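Workshop Tips: Planning and Budgeting for Hand-Held Gripper Sets

These notes cover what to sort out before you spend money on hand-held grippers for recording household tasks. They assume you already know which arm you intend to train for and that the work will be done in ordinary room settings: bathroom, laundry, kitchen, lounge. They do not cover the arm itself. Prices are left out, as they move too often to be of use on a page like this.

Start with the task list

Write the tasks down before you open a catalogue. Each line should name the object, the surface it starts on, the surface it finishes on, and whether one hand or two is needed. A bottle moved from a basin to a counter is a one-hand task. Folding a towel is two. If more than a quarter of the lines need two hands, budget for pairs from the beginning. Adding a second gripper later usually means a second calibration and often a second mounting plate, and the two units may not match in firmware or jaw travel.

Tipene Pomare's template has a column for the widest object in each task. It is worth copying. Jaw opening is the figure most often overlooked at purchase, and a shampoo bottle lying on its side is a good deal wider than people remember. Measure the real object with callipers and add a margin of 12 mm.

Finger pads

Treat pads as a consumable and give them their own budget line. Soft pads hold glazed ceramic and smooth plastic well but mark easily on grout, coarse timber and anything with a burr. Harder pads last longer and slip more. Things to check before ordering:

Can the pad be changed without removing the finger?
Is the fixing a screw, a clip or adhesive?
Are pads sold singly or only in sets?
Does a change of pad colour upset your vision pipeline?

The last item catches people out. If your software looks for the fingertips by colour, buy enough of one colour to finish the job. Order 4 spare pads per gripper and store them flat, out of sunlight.

Adhesive pads need a full overnight cure. Clean the finger with isopropyl alcohol, press the pad down under a small clamp and leave it.

Marker blocks

Fiducial markers look cheap on paper and are not, once labour is included. Printed paper on foam board curls in a steamy bathroom. Rigid printed plates cost more and hold their shape. Whatever you choose, allow for:

A matte finish. Gloss laminate flares under vanity lighting.
A quiet border around each pattern, left clear of tape and fingers.
A unique pattern on every block in the room, including those on units being used by someone else at the same time.
A spare of each block, stored with its number written on the back.

Keep a register of which pattern belongs to which unit. Murray Katene's version is a single sheet taped inside the lid of the transport case, and it has outlasted two attempts at a spreadsheet.

Wrist displays and cable runs

A small display on the wrist lets the operator read status without turning to a laptop. Decide early whether you want one, as it adds weight, a strap and another cable. Weigh the whole assembly, not the gripper alone. For sessions longer than an hour, forearm fatigue sets the limit well before the battery does.

Straps should be wide and washable. Buy two per operator so one can be in the wash. Route the cable along the outside of the forearm, with enough slack at the elbow for a full bend, and fix it with hook-and-loop tape. Zip ties cut into sleeves and have to be snipped off each time.

Label both ends of every cable. If Sirnalon and Belodar units share a bench, use a different label colour for each, even where the connectors look the same.

Power and floor layout

This is the part of the budget most often set at nil. It should include power boards with individual switches, extension leads of the correct rating, low-profile cable covers, and tape that lifts cleanly from the floor you have. Test the tape on a corner first. Some floor sealers come away with it.

Keep boards well back from basins and from any task that uses water. If a bathroom fixture is only a prop and is not plumbed, put that in the session sheet so the next crew does not have to guess. Where it is plumbed, run everything from a circuit protected by a safety switch and have a licensed electrician confirm it.

Plan one cable corridor and keep people out of it. Walk the route with the grippers on before recording. An operator looking at fingertips is not looking at the floor.
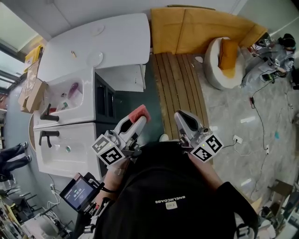
Paired grippers in use beside a bathroom vanity. Note the marker blocks, the display near the left wrist and the cables crossing the floor.

Furnishing the room

Second-hand fixtures are perfectly adequate. Demolition yards sell vanities, benches and stools at a fraction of new, and small scratches do no harm. Check that doors and drawers open under their own hinges and that the carcass is square. A basin should be fixed down or weighted so that it does not shift when an operator leans on it.

Buy small objects in duplicate and in more than one colour. Bottles, cups and sponges get crushed, lost or taken home. Half-fill bottles with water if the arm will later handle full ones, and seal the caps with tape on the inside thread.

Allow storage for whatever is not in use. Flat-packed shelving does the job. Cartons on the floor cost nothing but are slow to search, and they end up in the walkway.

Spares and downtime

Jui-lin Shek's rule at the Bornby workshop is one complete spare unit for every 9 in service, and a minimum of one for any site. A smaller site will find that spare hard to justify until the first dropped gripper. Ask the supplier three things in writing:

How long is a bench repair, door to door?
Does the unit need recalibrating on return, and who does it?
Are the screws and springs standard sizes?

If the answer to the third is no, order a bag of each with the first shipment. Freight on a single spring is the same as freight on fifty.

Chargers and batteries

Count chargers by operator, not by gripper. A pair worn by one person goes flat together and has to be charged together. Date each battery with a paint pen when it enters service and retire it on the maker's schedule. Charge on a non-combustible surface with someone in the building.

Purchase order checklist

Gripper pairs, with jaw opening confirmed against task list
Spare pads, one colour, one batch
Marker blocks and duplicates
Wrist straps, two per operator
Display mounts, if wanted
Labelled cables, plus one spare of each length
Power boards, leads, cable covers, tape
Transport case with cut foam
Calibration board
Repair terms in writing

Quotes from Sutcliffe list the foam insert separately from the case. Check for this when comparing totals, as the foam can be the dearer item of the two.

Revised 09/05/2025. Corrections to Mio Kikuchi, who keeps the template and the pad stock list.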